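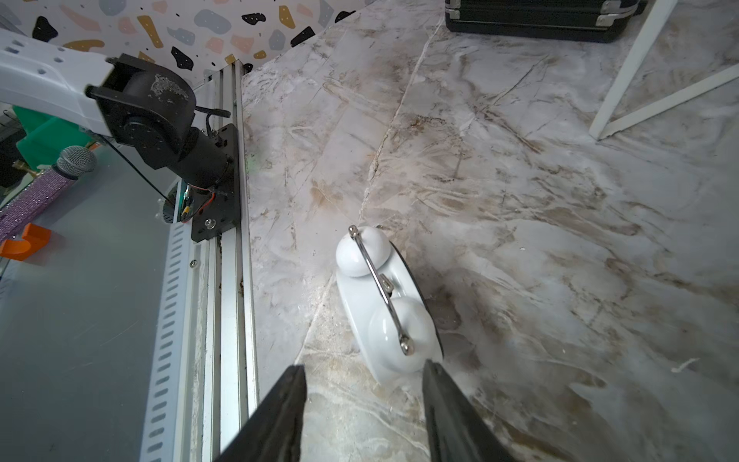 The woman who looks after the arm at the Overgaard workshop in Nerum keeps her tools in a biscuit tin and her opinions closer to hand. Her job, as she describes it, is "janitor to one robot." The robot is called Gurnar, it bolts to a length of aluminum rail beside a marble-patterned counter, and it spends its working life closing two black fingers on household objects. An alarm clock, for instance: white, twin bells, chrome handle, lying on its back with one bell just beyond the fingertips. "People ask me about the software," she says. "I ask them when they last cleaned the rail."

She has a point about the rail. Dark grime settles in the grooves of the extrusion, and she goes after it with a wooden skewer and a rag. She used to use compressed air. "That moves the dirt from where you can see it to where you can't. Very satisfying for a week."

Her week begins with the mounting plate. The motor at the joint sits on a black plate screwed to the rail, and every time the arm stops hard, the screws take a little of it. She checks each one with a short hex key, by hand, and marks it with a paint pen so she can see if it has turned. Did anyone teach her this? "Yes. The screw that fell out in January."

That was an expensive screw. The arm had been repeating the same pick all night, and by morning the plate had shifted by 3 millimeters. Gurnar carried on reaching, with complete confidence, for a place where the object was not. It logged 194 attempts before somebody came in and turned on the lights. "It never got discouraged," she says. "I found that hard to watch."

Since then she runs what she calls the handshake. After any work on the base, she sends the arm to a fixed point on the counter, lowers the closed fingers onto a steel pin and looks at the gap. If it's off, she loosens the plate, squares it against the rail, tightens it again in a cross pattern and starts over. On a good day it takes one try. She declined to discuss the bad ones.

The fingers get their own attention. They scuff along the edges, and she doesn't mind that. What she minds is the tips. Every 400 hours she takes them off, wipes them with alcohol and presses them together against a window. If light comes through, they get swapped as a pair, even when only one is worn. "Put a new one beside an old one and everything you pick up comes out crooked. Then a very clever person will spend two days adjusting the camera."

She feels strongly about cables, too. The wires at the base need enough slack for the joint's full swing and no more than that. Her test is to move the arm by hand, power off, through every position it could reach and several that it shouldn't. The first cable loop was too tight and failed inside the insulation, where it looked perfect. She cut it open afterward and keeps the piece in the tin.

Does she ever name the faults in her logbook? She does not. The log, now past 300 entries, is written in pencil, with the date, the part and what she did to it. Under "cause" the most common word is "me."

A second arm is due from Urnarholm in the fall, same model, and the workshop wants both on one rail. She has asked for two rails. The matter is under discussion — she has already drilled the holes.

Print this article
E-mail this article

Recent items
Overgaard workshop gets its second bench, minus the legs
Nerum bus timetable: what changed and what didn't
A short history of the Urnarholm parts counter
Letters: more on the hex key shortage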